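Re: [lurnenach-growers] Quince and pear leather – who's in for Sunday?
From: Fraser Gunn
To: Lurnenach Growers list

Müzeyyen Yaman wrote:
> Hello all, I've got the kitchen at the hall booked for Sunday from
> 2 and would love to try fruit leather with whatever is left in
> people's stores. I have never made it. Does it need sugar? Does it
> need a proper dryer or will an oven do? And can you use pears on
> their own, or do they go grainy? Keith says his went like roof felt.
> Müzeyyen

Müzeyyen, yes, yes and yes, count me in! I have been making this stuff every winter for years and I still get a daft amount of pleasure out of peeling the first sheet off the paper.

Sugar first. Ripe pears don't want any. Quince does, or a good spoonful of honey, and so do cooking apples unless you like your face pulled inside out (my youngest does). Taste the purée before you spread it and remember that it will get stronger as it dries – so if it tastes just right in the pan, it's already sweet enough.

Pears on their own work very well. The grainy bit comes from the flesh near the core, so cut generously there and push the cooked pulp through a sieve. I go half and half with apple most years as it sets better and peels off more cleanly.
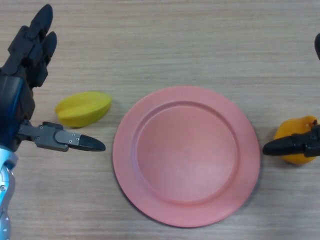
An oven is fine if it will go low enough. Mine sits happily at its bottom mark with a wooden spoon in the door, and a tray takes most of a day. The hall oven runs hot at the back, as anyone who did the scones will remember, so turn the trays. Defne Kırmızıgül has the Predex dryer that we all chipped in for, and she might be talked into bringing it. Defne? It does a lovely even job and you can go off and do something else.

What I'd do on the day, in order:

1. Wash, core and chop. Skins can stay on for apples, off for quince.

2. Weigh it once it's chopped. Last time I had 2000 g of pears and 1000 g of apples in one big pan, which filled the dryer with a bit left over for porridge.

3. Cook gently with a splash of water and the lid on until it all slumps. Lemon juice in now if you want it to stay a nice colour. 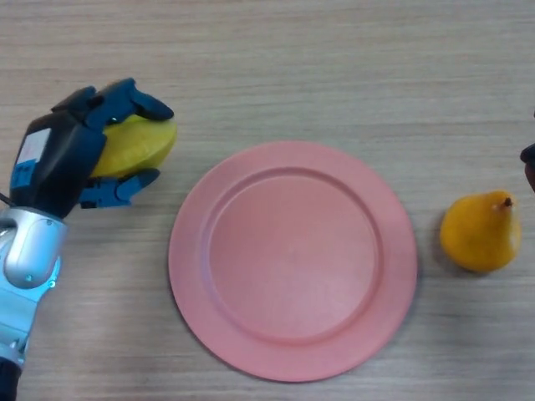 4. Sieve, then back in the pan with the lid off until a spoon dragged across the bottom leaves a clear track. Don't rush this! Wet purée is why people give up.

5. Spread on baking paper as thick as a pound coin, a touch thicker at the edges as they dry first. Keith, I suspect thin edges were your trouble, and too hot an oven.

6. It's done when it's tacky but doesn't leave a mark on your finger. Roll it up in its paper and put it in a tin.

Muammer Aydoğan does a version with ground cardamom that I would happily walk over the hill for. He also dusts his with cornflour before rolling, and it never sticks to itself. Muammer, would you send the amounts to the list? I wrote them on the back of a seed packet and then planted the seeds.

I can bring two sieves, the big pan, a roll of paper and a box of Bramleys that need using. Could somebody else bring lemons and a decent peeler, the hall one is hopeless.
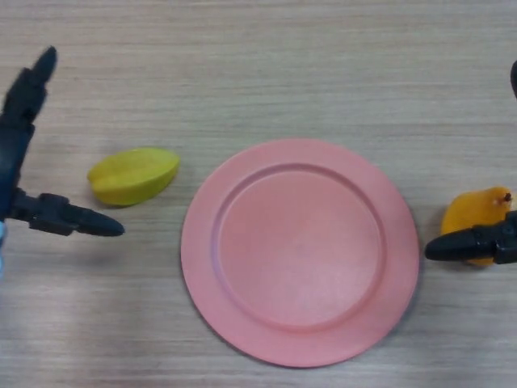
Lurnenach Growers – Kitchen and Preserving Group

One more thing while I'm here. Keith Tindall asked a while back about storing pears on the slatted racks in the shed, and whether to wrap them. I've tried both and I don't bother wrapping any more, but I do look them over every couple of days – pears go from hard to perfect to mush in no time at all. Bring them into a warm room to finish off and press near the stalk. If it gives, eat it that day, or into the leather pan it goes.

See you on Sunday, I'll be there early to get the oven on.

Fraser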